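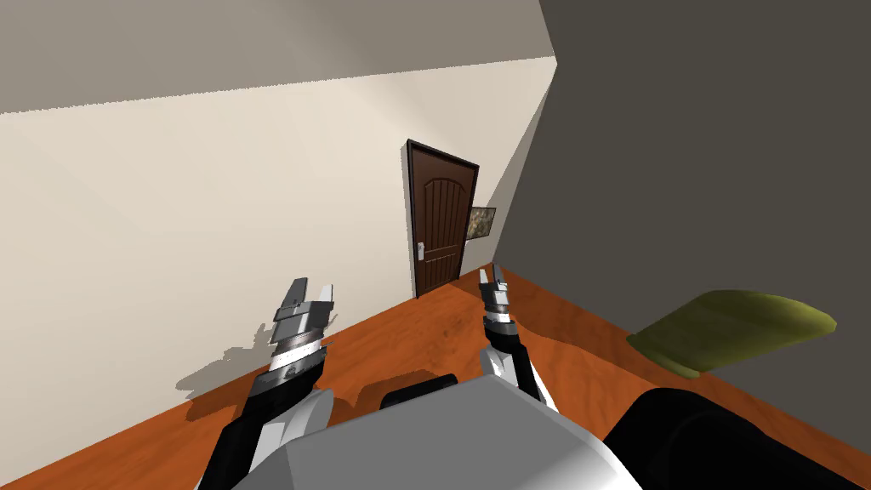
Does putting course readings on people's phones get them to read more?

Probably a little, for some of them, for the first few weeks. The studies we have can't support a stronger claim, and several that make one shouldn't have.

Week 4 notes: evaluating claims about mobile learning
Tutor: Nandini Joseph
Read with the Sales and Krishnan chapter in your course pack

Last week we looked at where the enthusiasm for mobile learning came from. Tonight is about evidence. I've been teaching this unit long enough to have seen laptops, tablets, clickers and then phones each announced as the thing that would fix participation in adult education, and I'd like you to leave with a few habits for reading the next announcement.

1. What is being claimed?

Most papers in this area slide between three claims. One is about access: learners can get to the material. Another is about use: they open it. The last is about learning: they know or can do something afterwards that they couldn't before. Evidence for the first gets quoted in support of the third all the time. Go through the abstract with a pencil and mark which one is being made in each sentence. You'll often find the verb changes between the results and the conclusion, from "accessed" to "engaged with" to "benefited from".

"Engagement" deserves its own warning. In the Hatholm papers it means logins. In Parvathi Sundaram's work it means what people said in interviews about how they felt. Both are fair things to study, but you can't add them together, and the review article in your pack does exactly that.

2. The Dirnton pilot

You'll hear this one cited a lot, so we'll spend most of the session on it. Dirnton ran an evening bookkeeping course and offered a phone version of the weekly readings. The headline was that 400 learners signed up and that those who used the phone version finished the course at a higher rate.

Questions to bring to it:

Who chose the phone version? The learners did. People who opt in to extra material in week one tend to be people who were going to finish anyway. The authors mention this in a single line near the end and carry on as if they hadn't.

How many were still there? The final survey has 128 responses. The report describes these as "participants" throughout, without saying what became of everyone else. I wrote to ask and got a polite reply that didn't answer the question.

What were they compared with? The comparison group is the previous year's intake, who had a different tutor and a longer course. I don't know what you could conclude from that, and I don't think the authors do either.

To be fair to them, the interview section is good. Several learners describe reading on the bus or during a break at work, and one explains that she stopped because her data ran out by the middle of each month. That last comment tells me more about mobile learning than the completion table does. It gets half a paragraph.

3. Log data

Trurkbridge took a different route and published its server logs: 1712 page views over a term. It sounds solid because it's a precise number. But a page view is recorded when a page loads. It doesn't tell you whether anyone read to the bottom, whether the phone was face down on a table, or whether one keen person reloaded the same page all evening. Vaughn Iwasaki went back over the same logs and found that 10 learners accounted for most of the traffic. His note is short and a bit grumpy and I recommend it.

Logs are useful when the question suits them. If you want to know what time of day people open the readings, logs will beat a survey, as people are poor at remembering that sort of thing.

4. Participatory studies

Some of you will be tempted by participatory methods for your own projects. Good. But working alongside learners doesn't excuse you from asking whether the thing worked, and "the participants valued the process" is close to a guaranteed finding when the researcher has spent a year having tea with them. Simone Sales is candid about this in her half of the chapter. Aishwarya Krishnan's half is more hopeful, and I'd like us to argue about which of them is right.

Watch too for who owns the idea. In the Mathew project the learners "co-designed" an app whose features had been listed in the grant application the January before anyone met them. Look at the dates - they're in the appendix.

5. For the seminar

Pick one study from the reading list that isn't Dirnton. Write one page covering:

- the claim, in your own words, and which of the three kinds it is
- who was counted, and who had dropped out by then
- what the comparison was, if there was one
- one finding you believe, and why

Please don't skip the last item. Every year I get a pile of pages that demolish a paper and stop there, and demolition is the easy part. Most of these studies contain something worth keeping, usually in the section the authors seemed least interested in.

Pages are due Fri 22 October by the start of class. Paper or email, either is fine. If you're reading these notes on your phone, the tables in the Dirnton report don't display properly on a small screen, so print those pages or borrow the desk copy.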